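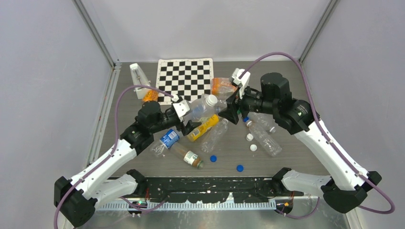
Wood-grain work surface with metal corner strips at the wall seams.

The case for the visible fixing

By Elżbieta Jabłońska

Most fitted joinery sold for small flats is now assembled with concealed fixings. Cam locks sit behind caps, brackets sit behind plinths, and edges are glued and sanded until the line between two boards can only be found with a fingernail. The trade calls this a clean finish and charges extra for it. My view is that the premium buys a shorter service life, and that landlords and housing associations in particular should stop paying it.

The argument rests on maintenance. A fitted unit in a rented flat will be moved, altered or partly replaced several times. A hinge side splits, a pipe behind the back panel has to be reached, a tenant needs a lower worktop. Each of these jobs begins with finding out how the unit was put together. Where the screw heads are on show, this takes a minute. Where they are not, the fitter taps, guesses and levers, and the panel often comes away with its edge torn.

I kept job sheets for one block, Geltwood, where I managed repairs to kitchens and built-in storage. The block has 209 flats. Half the kitchens had been refitted by a contractor who used hidden brackets throughout; the others still had the earlier units, with plain screws and cup washers. Over one winter we logged 50 jobs that required removing a panel. In the refitted kitchens, 28 panels were removed and 16 of those could not be put back. In the older kitchens every panel went back on. The sample is small and the older boards were thicker, so I would not hang a general law on it. It was enough to change what I specified.

Thaddeus Brannigan, who drew up the Wurnomell refurbishment, has put the opposite case to me more than once. He makes two points. The first is that screw heads collect grease and are awkward to wipe. This is true above a hob and near a sink, and I accept concealed or capped fixings there. Elsewhere the point is weak. A wardrobe side does not get greasy, and nor does the underside of a shelf.

His second point is that tenants dislike the look. I think he has evidence for this, but it comes from show flats, where people spend ten minutes and have never had to get a stopcock open at seven in the morning. Ngan-ling Tam ran the residents' survey at Wurnomell after the second year of occupation and included a question on what people would change. Drawer runners came first, then the lack of access to the pipework. The appearance of joints was raised by one household, which wanted a gap filled.

There is a cost argument too, and it is usually made badly. A concealed bracket costs only slightly more than a screw and washer. The larger difference is in labour, first at installation, where tolerances are tighter, and again at each repair. Building budgets record the first and ignore the second, which falls to a different department in a later year. A specification that looked at both would seldom choose the hidden bracket for a carcass.

Corners deserve a paragraph of their own. A mitred and glued corner is strong on the day it is made and weak after its first knock. A lapped corner under a screwed strip is less elegant, but the strip takes the knock and can be changed. Hiu-tung Cheng, a joiner at Ganness, uses strips on every external corner below waist height and leaves the screws uncapped. I have asked for the same detail since.

None of this requires ugly work. Screws can be set out at even spacing, with their heads level and of one pattern, and a strip can be cut to meet the skirting properly. That takes some care in the drawing and more on site. It is a skill that fitters used to be taught, and it has lapsed because the cap hides the absence of it.

My proposal is modest. Outside wet and greasy areas, any panel giving access to services should be held by screws of one common size, visible from the front and removable with an ordinary hand driver. The size should be printed inside the nearest cupboard door. Manufacturers who want to offer a seamless range may go on doing so for owners who will live with the result and pay for its repair.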